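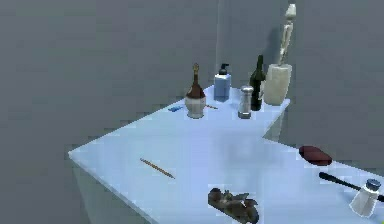
## Sim first or buy the arm now? (budget closes in October)

**apadilla_m:** Dastness quoted us 726 a month for the Kivar arm, 2 month minimum. Before I sign, I want the pick list tested in sim. Tabletop render's up top. Bottles, shakers, soap pump, hand plane. Also a skeleton, which I assume is the finance department.

**gatchalian:** Sim seats are 200. Do that. You'll find out the straw-covered bottle is a pain for free. Well, for 200.

**cabrera_fan:** Disagree. Sim grippers never drop anything. Rent the arm, drop real bottles, learn something.

**gatchalian:** With whose bottles?

**cabrera_fan:** Cheap ones. I'm not a monster.

**apadilla_m:** The pencil worries me more. It's lying flat and the stock fingers are chunky. Anyone priced the thin ones?

**anine32:** Thin fingers are extra and they'll leave them off the quote. Ask. Then ask about shipping, same trick.

**apadilla_m:** Asked. Both extra. Going with the sim seat for now.

**cabrera_fan:** See you back here in October.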